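Site Visit Report – Skelwood Open Day
Intro to Automation, group 4
Visited 28 July 2022

Purpose of visit

We had to pick one workplace or lab that uses robots and write up what we saw. Our group went to the open day at the Skelwood building, where Botell and a smaller outfit called Dilline share the ground floor. Botell does the arms and grippers, Dilline does the software that decides where to grab. Three demos on the program, we got to two of them. The third was full by the time we found the room.

Getting there took longer than planned so we missed most of the welcome talk. Notes on that part are from the handout.

Demo 1 – Palletizing

Big arm behind a fence, suction cups, cardboard boxes. It stacked boxes in the same pattern each time, then unstacked them and started over. Fast. Very loud when the vacuum let go. The operator said everything is taught once and then repeated, and if a box comes in crooked the line stops and a person fixes it. No camera on this one at all.

Good example of what we had in week two of class (fixed automation). Every box the same size, every position known ahead of time. Not much to ask questions about, but it made the second demo make more sense.

Demo 2 – Mixed object picking

Led by Jouko Leinonen, who has been at Dilline for 8 years. This was the one we came for. Instead of boxes they use everyday stuff, and the arm has to work out a grip for each thing. He said the objects are picked to be annoying on purpose. Hard ones, soft ones, floppy ones, and the positions change between runs.

Main points from his talk:

- Before a new version goes out it has to do 1,000 picks. They log every one, including the misses.
- Soft objects are harder to plan for than hard ones becuase the shape changes when you squeeze.
- Lighting matters a lot. Shiny surfaces throw glare back at the sensors.
- Four people work on the demo setup full time, everyone else helps when they can.

Someone asked why not just use a stronger grip on everything. Answer: then you crush the light things, and you still drop the slippery ones. Force is set per object, after the first contact.

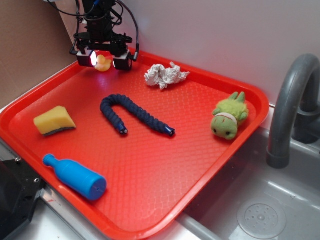
A rubber duck is a decent test, he said, small and round with not many flat places to hold. The tissue is a different problem, no fixed shape to it. We asked about the segmented hose and he said long bendy things are still on the hard list, the planner wants to treat them like a stick.

What we learned

The two demos are both "robot picks up thing" but they are hardly the same job. First one is all about speed and repeating. Second one is slower and spends a lot of its time deciding. We would of liked to see numbers on how often it misses but Jouko said those stay inside the company.

Also – cables. Nobody in our group had thought about where the cables go when an arm turns. Heinonen (our instructor) told us to put that in.

Problems with the visit

Not enough time at demo 2. Only 24 minutes with questions included. Should have split up so somebody could see demo 3.

Comments

marta_k: Nice writeup. Demo 3 was the conveyor sorting one, you didn't miss a ton

T. Boyle: "would of" -> "would have", fix before you hand in the final

group2_sam: did he say what sensors they use? we need it for ours and forgot to ask

marta_k: @group2_sam no, I asked and he said to email them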